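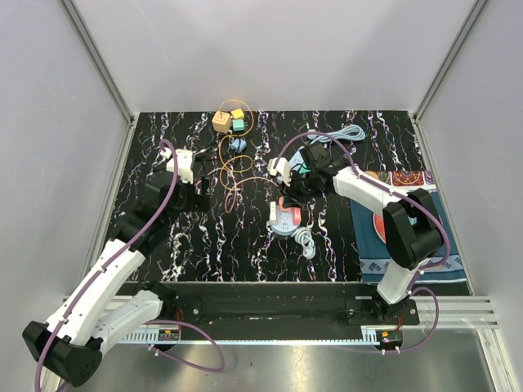 Why does my wrist camera policy lose the socket holes when the plug is already near the strip?

I am training a policy for plugging chargers into power strips, two arms, one wrist camera on each and one fixed camera for the whole table. We use Dastano for recording and the Kelmendi planner for the free motions, then the learned policy takes over for the last part. From far away it goes to the correct strip nearly always. In the last few centimetres it begins to make small circles and then pushes in the wrong place. I have 200 demonstrations. I tried to train longer and it did not help. The loss on the validation set looks fine, so I do not understand where I should look first.

gastosia_lab

Look first at the time stamps of your wrist images against the joint states. Small circles near the goal are the usual sign of a delay, where the policy corrects an error that it has already corrected. In Dastano the joint states are written at the moment they arrive, but the images are written after they are compressed, and on our computer this made a difference of 80 ms. Far from the strip you do not notice it.

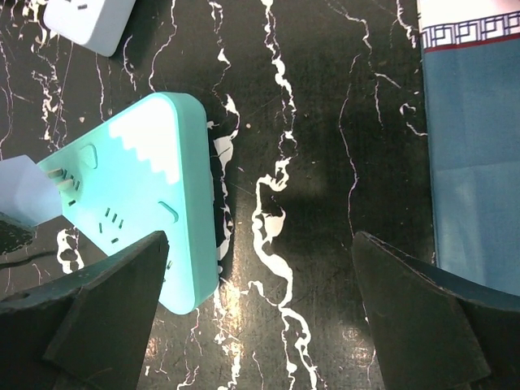
To measure it, move one joint quickly back and forth by hand command, record for half a minute, and compare the motion in the image with the motion in the joint log. Shift one of them until they match best. If the shift is more than one control step, correct it in the old recordings before you train again. You do not have to record everything a second time.

After this, check how large your wrist images are when they enter the network. Many people reduce them to the same size as the fixed camera. A socket slit is then two or three pixels wide, and on a dark surface it can disappear completely. I would crop the part in front of the fingers and keep the full resolution only there. And please do not trust the validation loss for this task. Most of the frames are free motion, so the contact part has almost no weight in the number. Compute the loss separately for the last 40 frames of each episode and I think you will see the problem immediately.

punby_two_arms

I agree with the answer before me about the delay, but I want to add something about the table. We had a surface with a strong pattern and our segmentation model was taking the light veins for cables. It was worst with white or cream cables, and where there was a reflection from the lamps. The policy itself was maybe good, but the cable mask which we gave to it was changing from frame to frame. 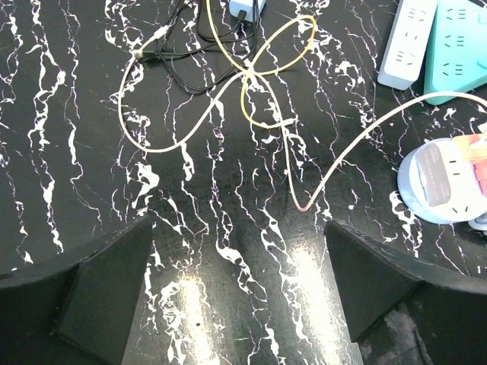

What helped us was a simple filter over time: a pixel is cable only if it was cable in most of the recent frames, after moving the mask with the known camera motion. We also added 26 new episodes with the lamps turned in different directions. I would not change the table to a plain one, except for one test to find out if it is the reason. If the circles disappear on the plain table, you know it is perception and you can leave the controller in peace.

One more small thing, the exposure. If it is automatic on the wrist camera, the image becomes brighter when the dark fingers cover a big part of it, and then the white strips lose all detail. Fix the exposure by hand.

kelm_user

try smaller action chunks. I had 40, went down to 10, circles gone. did not check time stamps, maybe it was also the delay, I don't know

gastosia_lab

Thank you all. The shift was almost three control steps on the left wrist and less than one on the right, which I did not expect. I corrected the recordings and the training is running now. The exposure was automatic, I have fixed it too. When I have the result with the shorter chunks I will write it under this post.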